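Wednesday, evening

Rain again, so I stayed home and put the kitchen cupboards in order. I wanted to do this since I moved to McKinnon.
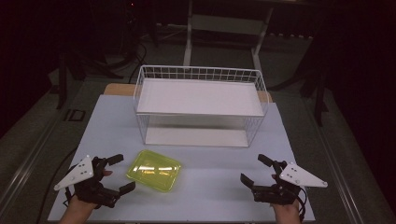
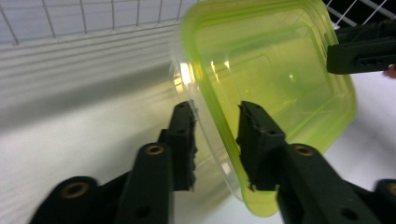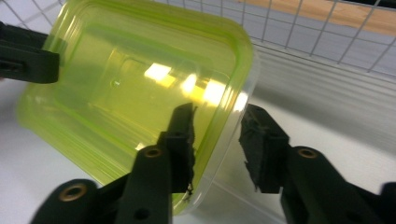
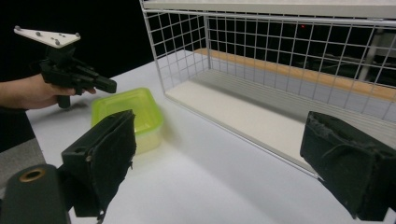

The green container, four times.

My favourite colour was always green, my mother says from birth. I gave away 2 old saucepans and wrote labels for the flour and the rice – my handwriting is still terrible. Tomorrow I must buy vinegar and a new dishcloth.

Recent entries
The bus to Westura
Learning to make damper
My neighbour's lemon tree

We use cookies to remember your settings. Accept | Manage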